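Keeping the books for a small choir

Chiến Từ has looked after the money for the Promholm community choir since its second season. He sat down with us one evening in August to talk about fees, sheet music and the cost of hiring a hall.

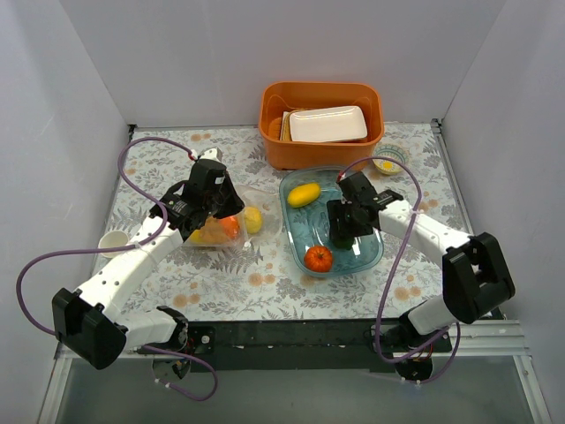
He took on the job when the choir had 27 members and a shoebox of receipts. "I'd never run a budget in my life," he says. "I drove a delivery van for Nolte. But I could add up, and I had Tuesday's hall key, so they gave it to me."

The hall on Geltden Street is the biggest bill. Rent went up by $285 a term last year, and Từ had to decide whether to raise fees or cut the number of rehearsals. He put both choices to the members in writing. They chose higher fees, with a cheaper rate for students and pensioners.

"A few people were cross," he says. "One tenor wouldn't speak to me until Christmas. He's still singing, though."

Sheet music is the next big cost. The choir buys a licensed copy for every singer and keeps the older sets in labelled boxes under the stage. Two other choirs in the district borrow from them and lend their own sets in return. Từ says the swap has worked well, apart from a Requiem that came back with half the pages marked in pen.

Concert income is harder to plan. The winter concert brought in $1000 at the door – their best result so far – but the spring one clashed with a football final and barely paid for the piano tuning.

Lâm Nông, who conducts, chooses the program without asking what it will cost. "Chiến tells me afterwards," she says. "Once I wanted a harp. He showed me the quote and I rewrote the part for piano."

The two of them now meet before each term and go through the list of pieces together. Nông says she still argues for the expensive ones.

Từ plans to stay for another two years. He would like someone to start learning the accounts before then, and has moved everything out of the shoebox and into a spreadsheet. The Konari choir has asked for a copy of it.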